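Little gallery update, 1/28/26

I finally got my pictures sorted (they'd been sitting on my phone since December!) and I'm putting them up a bit at a time. It's mostly bins and tabletops around here - I have a real soft spot for a good plain bin.

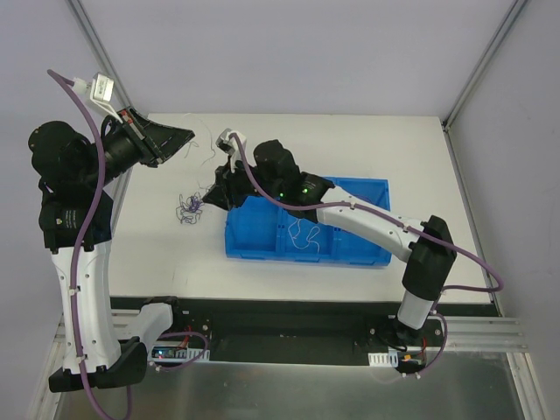 The blue bin on the white table. Love that blue!

I go back and forth on bin colors, but blue always wins with me, and plastic wipes clean in 2 seconds. The shelves over at Veveck are next, once I pick my favorites. Come back and see!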